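Search this site… Go
Share 104 Comments 20

Small kitchen, snack drawer chaos, and what finally worked for me

I moved into my Wirkemham apartment in March with one decent drawer, a shelf that's too high for me and a family that eats snacks like it's a competitive sport. I've been asked a few times how I keep it all straight, so let me put it down in one go (grab a coffee, I ramble!).
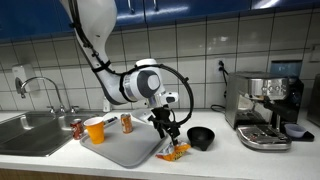
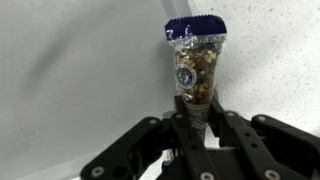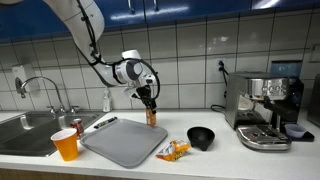 Crumpled snack bag, bag of mixed nuts, small orange bottle – everyday kitchen clutter.

First, chips. Clips are fine but I lose them constantly, so I fold. Push the air out, fold both top corners in toward the middle to make a point, then roll the point down three or four times. Now flip the corners from the back over the roll and it holds itself shut. My friend Kristine Saludo showed me this at a cookout and I made her do it again in slow motion, twice. It doesn't work as well on the really small bags, but who is saving half of a small bag anyway?

Nuts go in the freezer. Yes, really! They have a lot of oil in them and they go stale faster than you'd think, especially walnuts. I pour them into a jar with a tight lid, write the month on a piece of masking tape and stick it on the front. You can eat them straight out of the freezer, they don't turn into rocks. If a bag has been sitting open and they taste a little tired, spread them on a baking sheet and give them eight minutes or so at 334 degrees. (My oven has a weird digital dial and that's where I landed – 325 or 350 will do you just fine.) Don't go up to 400 like I did the first time. The whole hallway smelled like a campfire.

A tray is the best cheap thing you can put on a counter. Mine gets whatever has no home at the end of the day, and before bed I pick up the whole thing, walk it around and put stuff back. Wiping the counter takes one swipe when you only have one thing to lift. I started with a pretty Talavera one and it was much too heavy, so now that one holds fruit and a plain light one does the work.

Little bottles are the worst. Vanilla, food coloring, vitamins, they fall over and roll to the back and you end up buying a second one. I stand mine in an old muffin tin inside the drawer. If yours are too tall for the drawer, a shoebox lid on the shelf does the same job and you can slide it out like a tray.

Keep a marker in the kitchen, and I mean one that lives there. I tied mine to the fridge handle with string after the third one walked off. Date your leftovers, date your opened jars, write "DO NOT EAT, FOR SATURDAY'S CAKE" if you have teenagers.

Next time I'll get into the cabinet under the sink, once I've worked up the nerve to open it.

Share 104 Comments 20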